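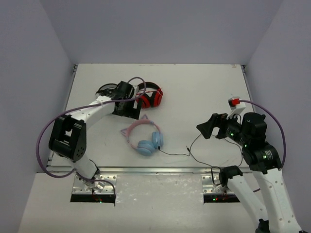
Closed-back pads and bass loss after replacement

rgentile
Posted Aug 11, 2020
Swapped the stock pads on my Fabbri closed-backs for Metotby leather ones. Everything below 200 Hz dropped by 5 dB on my rig. Same amp, same level, three reseats per side. Is the foam too stiff, or is this a seal problem?

sawatzky_t
Seal. A leak of that size always shows up in the low end first. Check the lip where the pad meets the baffle. Metotby cuts theirs a little wide.

impi942
Don't agree that it's always seal. Pad depth moves the driver away from the ear and changes the front volume. I measured two depths on a Gatano and the shelf moved with no leak at all.

sawatzky_t
Front volume won't give you 5 dB at the bottom on a closed cup. Post the sweep.

impi942
It was a different cup with a vented baffle. Fair point on the amount, but depth still matters up to 400 Hz or so.

rgentile
Pressed the cups in by hand and most of the bass came back. Left side more than right.

l_fiore
Then it's clamp force or the lip. Run a strip of thin foam tape around the baffle edge and measure again before you bend the headband — bending is hard to undo evenly.

rgentile
Tape on the left side only: down 1 dB from stock. Doing the right side tonight.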